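4.2 Tâche de rangement : la boîte à compartiments

La deuxième famille de tâches porte sur les boîtes de rangement en plastique à couvercle articulé, du type utilisé pour la visserie dans un atelier ou pour la couture à la maison. Nous l'avons retenue après les essais préliminaires menés avec Diltwood, où les opérateurs citaient le tri de petites pièces parmi les travaux qu'ils aimeraient confier à une machine. Un adulte ouvre, garnit et referme une telle boîte sans y penser. Pour un manipulateur à deux doigts, chacune de ces étapes pose une difficulté distincte.

Les démonstrations ont été recueillies à l'aide de pinces tenues à la main, selon le protocole mis au point par Oleksandra Sydorenko (section 3.1). Deux points de vue sont exploités, l'un proche de la pince, l'autre en hauteur (figure 4). Le corpus compte 600 démonstrations, dont 68 ont été écartées pour cause de perte de suivi ou de synchronisation. 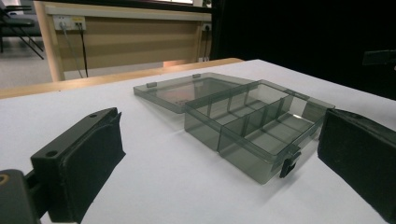
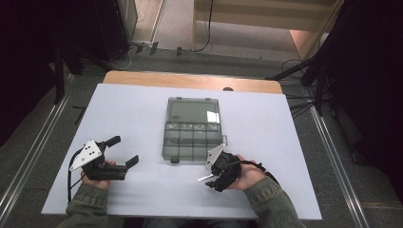
Figure 4. Boîte à compartiments en plastique gris translucide. En haut : vue depuis une pince, couvercle rabattu sur la table. En bas : vue de tête, une pince dans chaque main de l'opérateur.

La transparence du matériau est la première source d'erreur. L'estimation de profondeur fournie par le module Indar échoue souvent sur les cloisons, que le système situe au niveau du plan de travail. La politique apprise tend alors à descendre trop bas et heurte le bord d'un compartiment. L'ajout d'un éclairage latéral a réduit ces contacts sans les supprimer.

Le fermoir constitue la seconde difficulté. Il faut exercer une pression brève et localisée tout en maintenant le corps de la boîte, ce qui suppose une coordination des deux bras. Sur 100 essais autonomes, la politique a soulevé le couvercle dans 68 cas, mais n'a mené la séquence complète (ouverture, dépôt d'une pièce, fermeture verrouillée) à son terme que 16 fois. La plupart des échecs surviennent à la fermeture : le couvercle est abaissé correctement, puis la pression est appliquée à côté de la languette et la boîte glisse sur la table.

La comparaison avec le contrôleur à règles Tzanetos, réglé par Kenta Murakami pour un seul modèle de boîte, est instructive. Ce contrôleur ferme mieux lorsque la position initiale est connue, et ne récupère pas d'un décalage, même faible. La politique apprise tolère les décalages mais manque de précision en fin de geste. Une combinaison des deux approches est examinée en section 5.

Ces résultats ne permettent pas d'envisager un usage domestique sans surveillance. En atelier, où la boîte peut être bridée et livrée ouverte, le dépôt de pièces seul paraît accessible à court terme. Nous n'avons pas évalué les boîtes opaques ni les fermoirs métalliques.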